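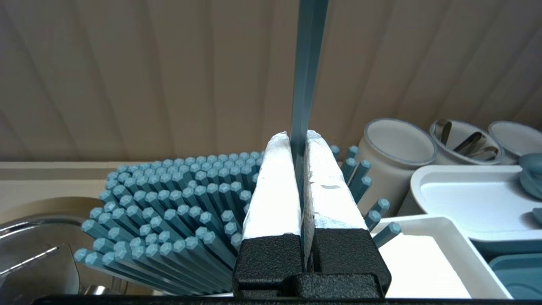

Why do so many of us stop having people over for dinner? Mostly we start believing that a dinner has to be good, and then we look at our kitchens and our calendars and decide it can wait until things settle down.

I have been thinking about this since last August, when my husband and I moved to Bulham and I realized, somewhere in the middle of unpacking, that in our last two years in Ashworth we had fed other people at our own table maybe a handful of times. We had plenty of friends there. We met them at restaurants, we met them for coffee, we stood in parking lots with them for forty minutes after a movie saying we really must have you over. We meant it, too! And then somebody would mention the state of the dining room and another season would go by.

My grandmother would not have understood any of this. She lived in Iltdale in a house with a kitchen so narrow that if the oven door was open you had to go out the back and come in the front to get to the sink. People ate there constantly. They ate at the table, on the stairs, on the porch with plates on their knees, and what they ate was very often beans. I don't remember her ever apologizing for the beans. I do remember her putting a dish towel in a guest's hand before he had his coat all the way off, and the guest looking pleased about it.

I think that dish towel is what we have lost. Somewhere along the way having people over turned into putting on a show for them, with a menu and a matching set of something, and a guest became a member of the audience. It's hard work to put on a show on a Thursday after a full day. It's also a little lonely to watch one. I have sat in lovely living rooms holding a lovely drink while my hostess ran back and forth to a kitchen I wasn't allowed into, and I'd have given a great deal to be handed a carrot and a peeler.

When I said something like this to my neighbor Milagros Villalobos, she laughed and told me to come by at six, and not to change my shoes. There was a pot of soup on. There was laundry on one end of the couch, folded, and on the other end, not folded. Her son was doing fractions. She gave me a stack of bowls (no two alike) and we ate, and talked about her sister and the school bus and whether you can save a fig tree that's been hit by frost, and I was home by 7 feeling better than I had in weeks. I stayed less than an hour. It may be the nicest invitation I've had as a grown woman.

So we have been trying it at our house. The rule, if it is one, is that we cook what we would have cooked anyway, only more of it, and we ask people the same day or the day before. That last part matters more than I expected. If you ask someone three weeks out, you have both agreed to an Event, and you'll spend those three weeks thinking about napkins. If you call at four and say there's chili, they either come or they don't, and there are no hurt feelings in either direction.

Now, my friend Nigel Lockwood disagrees with me, and he has a fair point. Nigel loves a real dinner party. He irons the tablecloth. He believes that going to trouble for people is a way of telling them they are worth the trouble, and that if we all slouch along on chili forever we'll forget how to honor anybody. I've eaten at his table and I came away feeling honored, so I can't say he is wrong. There are birthdays and homecomings that deserve the ironed cloth. My only quarrel is with letting the fancy kind be the only kind, so that when we can't manage it we manage nothing at all. Even Nigel admits that he does it twice a year and eats a good many sandwiches over the sink in between.

I know some people have real reasons. Small apartments, night shifts, a new baby, a parent down the hall who gets upset by strangers, grocery prices that make an extra two mouths a real question. I don't want to scold anyone in that spot. I would only say that potatoes still go a long way, and that most friends are delighted to be asked to bring the rest – they may even be relieved.

We had four people on Tuesday. The rice stuck, and we were a chair short, so I sat on the step stool, and somebody else washed up while I looked for the lid to the leftovers. I still haven't found it.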